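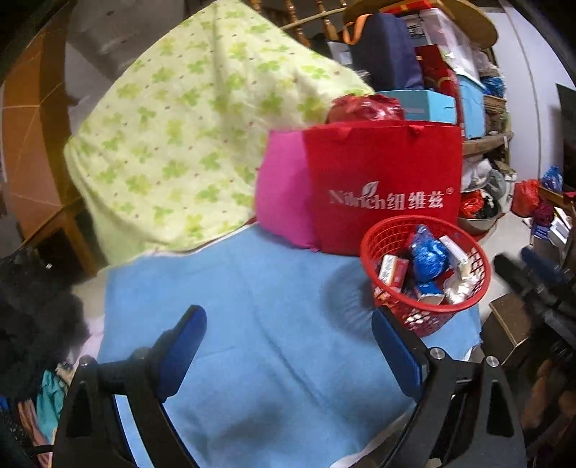
Punora, 14 Jun 2026

Report on a visit to the manipulation group at Litby, second stop of the tour. Host: Haris Kiani. Notes by Fadwa Tawfik.

The group works on policies for household tidying, trained on demonstrations recorded with hand-held grippers and no robot present. The method under review is a filtering step between recording and training. Each demonstration is cut into short segments, and each segment gets a score for how well the finger motion can be predicted from the wrist view alone. Low-scoring segments are dropped. Kiani's argument is that these are mostly moments when the person acted on something the wrist camera never saw, and that a policy trained on them learns to hesitate.

The recordings are made in furnished, cluttered rooms. A typical view has the two blue pads over a light blue cloth, with a red plastic basket of small cartons and a knotted blue bag close behind the right pad, and bags and bins stacked past it. Creased cloth, glossy plastic and lattice walls are all hard on the pose tracker, and the group keeps such material in the set on purpose.

We were shown results for one task, moving small packages out of a basket. The full set has 700 demonstrations. After filtering, the equivalent of 400 remained. The policy trained on the smaller set matched the full one on rigid boxes and did better on bagged items, where the baseline tended to close early. Three training seeds were run per condition. The spread between seeds was plotted, which we appreciated, and on rigid boxes it was wider than the difference between methods.

Open points from the discussion:

Two-handed segments are scored per hand. If one hand holds and the other pulls, the holding hand scores high for doing nothing. Kiani agreed this needs a joint score.

The threshold was tuned on the same basket task. A second task, folding, is planned for October.

Iwasaki asked for the scoring code. Kiani will send it with the segment index, without video.

Next stop: Ullico, gripper calibration.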